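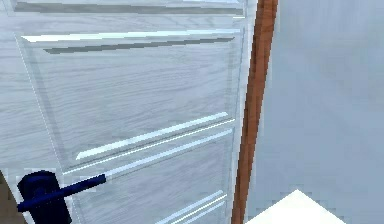 Sunday, very late. Back from Pladby with a stiff neck and a carrier bag of somebody else's knee pads.

We wrestled in the leisure centre again, on after the indoor bowls. I was booked for nine minutes with Adelmo Pace, who wrestles as The Accountant and is, by day, an accountant. He likes to go over everything beforehand. We spent 45 minutes agreeing on a finish and then he forgot it, so I pinned him with a thing we'd both last done at training school. The crowd took it for a shock ending. So did he, judging by the language. 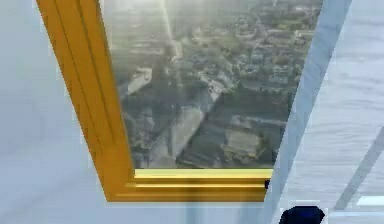
Before that there was the usual business with the ring. Fabbri drove it over in the van and had left two of the turnbuckle pads at home, so one corner was done up with a sofa cushion and black tape. I was thrown into that corner four times. I've had worse sofas.

Gorkmont worked the main event against Sakik, and they were very good, annoyingly. Sakik is twenty-two and does a moonsault as if he's getting out of bed. Gorkmont just stands there being enormous and lets people be frightened of him — I've spent eleven years learning holds and should have spent them eating.
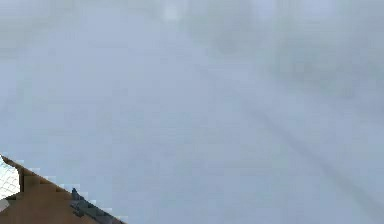

Was there any money in it? Thirty quid each, less petrol, and a cheese roll from the bowls people, who had over-catered.

The promoter says we drew 100. He always says 100. He said it in July, when one row was asleep. It did sound like more tonight, and a boy at the front called me a disgrace with real feeling, so I went home happier than the money deserved.

We're back there next month and Adelmo wants a rematch, with a written plan this time. He's already sent me a spreadsheet. My neck has its own column.

Must wash the boots. Must ring Fabbri about the cushion, as his wife wants it back.

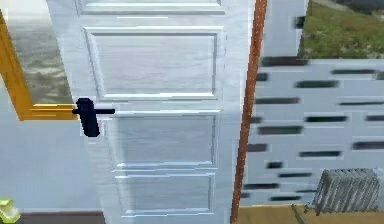 White door, black handle.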